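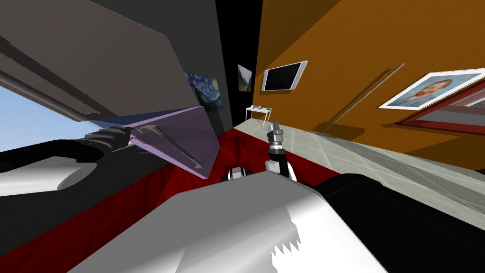
Unidade 3. Regras de contacto com painéis e portas em ambiente simulado

Os ensaios do módulo Durniris realizam-se em simulação antes de qualquer autorização para a célula Herko. O estudante deve conhecer as regras seguintes e aplicá-las em todos os relatórios.

3.1 A aproximação da garra a superfícies translúcidas faz-se a velocidade reduzida, até 29 mm/s. O modelo de colisão do painel deve estar ativo, mesmo quando o material visual é transparente.

3.2 Durante o trabalho com um só braço, o outro permanece em postura de espera declarada no ficheiro de configuração. Na cena de referência, o braço direito mantém os dedos da garra voltados para cima.

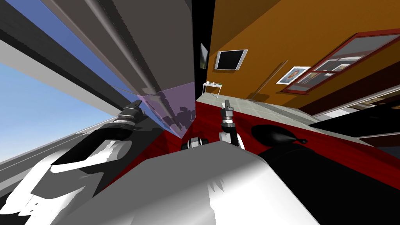

Eduardo Pinheiro observa que a regra 3.2 não basta quando a base se desloca, e propõe que a postura de espera seja verificada de novo após cada movimento do tronco. A proposta foi aceite e consta do anexo Luler.

3.3 Cada ensaio é registado com a semente utilizada. O ensaio 558 serve de referência; o 877 não deve ser citado, por ter sido executado com uma versão anterior do controlador Siddiqui.

3.4 Os relatórios entregam-se até ao fim de fevereiro, com indicação expressa dos contactos não previstos.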